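Setting a Table on a Grid: what we learned from one pink bowl

Project report, Skilside module, spring term

Our group wanted to look at something everybody does and hardly anyone thinks about: where dishes go on a table. We chose a small bowl as our main object and asked how much its place changes the way the rest of the setting feels. It sounds tiny. By March we were completely hooked on it!

How we worked

We covered the worktable in the Trornmont room with brown paper and marked it into large squares with blue tape. Every setting was then written down square by square, so that two people could lay the same table without talking to each other. The tape was the part we got wrong at first. We pulled it too tight, it crept sideways, and a few of the ends frayed when we pressed them down again. We left them as they were, as the squares only had to be good enough to say "this one" or "the next one along".

For each round we used a small set of pieces: a plate, a bowl, and a lidded or larger container to one side. One person laid the table from memory of a meal at home, and another scored it on a sheet we named the Dratuvent sheet (after the café where we drew it up). We logged 479 settings altogether and kept 441. The others had a square missing or two answers in the same box.

What we found

The bowl moves far more than the plate. In 39 settings it went behind the plate, on the far side from the diner, which none of us had expected. Most people put it in front or to the right, and they were very sure of themselves – one member of the group moved it back every single time she walked past.

Shallow bowls were treated almost like plates and ended up in a square of their own. Deeper ones were pushed close to something else. We'd love to know if that holds for other shapes, and the Hrubý method of sorting dishes by depth (which we used for our first list) would be a good place to start.

Colour was harder to judge. Pale pink pieces next to each other were read as a pair even with tape between them, so next time we would mix the colours from the first round.

What we would change

Smaller squares, and a note of which hand people use. With a simpler sheet we think a group could get through up to 1000 settings in a term.

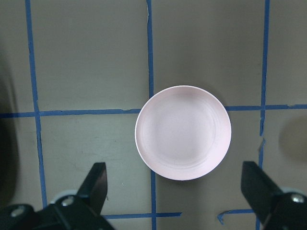
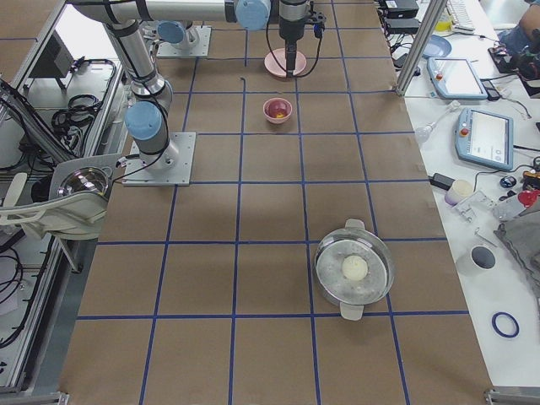
The pink bowl on the taped grid.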